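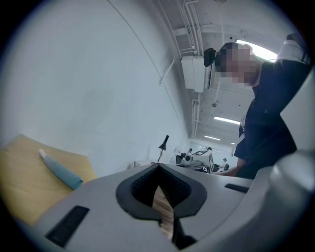

Kurkow Print Room opens its first letterpress show

Jan 31, 2020 – I've been pulling prints in the back half of this building for long enough that my apron can stand up by itself, and I'm so happy to finally say it out loud: we have a gallery! The Kurkow Print Room opens its front doors to the public tonight at six with "Heavy Type," a show of 79 letterpress and woodcut prints by two artists I've admired for years, Amerley Dogbe and Thijs De Smet.

Let me tell you about the work. Amerley cuts big woodblocks, some as tall as my shoulder, and she prints them in three or four layers of thin oil ink so the colors sit on top of each other like wet leaves. Her new series, Pundow, follows one stretch of riverbank through a year of high water. I keep going back to the October print (it's nearly all gray, with one orange line near the bottom, and I could look at it all day).

Thijs works small. He sets lines of old type, prints them, breaks them up and sets them again, and whatever got left behind in the press bed goes into the next sheet. He bought 171 drawers of type from a newspaper shop that was closing, and most of what's in this show came out of those drawers. A few of the letters are so worn that you have to guess at them.

Both of them printed here, on our Raneck proof press, between last spring and the week before Christmas. The Raneck weighs 900 pounds and came in through the window – please ask me about that over a drink and not while I'm hanging frames.
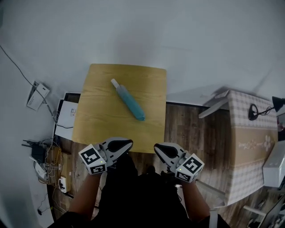
Amerley told me she had never shown the blocks beside the prints before, and that she wasn't sure at first she wanted to. People always ask to touch them, she said, and she always wants to say yes. So we're saying yes. Four of her retired blocks will be out on a low shelf by the front window, and you can run your hands over every one of them.

Thijs would like me to pass along that his prints are hung in the order he made them, left to right, starting at the coat rack. You can go the other way if you want. I did, and I liked it better, but don't tell him.

On the second Saturday of the show we'll have the press running all afternoon. Come in, ink up a small block and take home what you make. Kids are welcome as long as somebody is holding on to them. There are also 70 copies of a folded booklet called Pastor, which the two artists made together over a long weekend, signed and for sale at the front desk. When they're gone, that's it, we've already taken the type apart.

"Heavy Type" is up for six weeks. We're open Wednesday through Sunday, noon to six, and it's free to come in. Writers and photographers who want an early look can call the shop in the morning and ask for me – let it ring, I'm probably washing my hands.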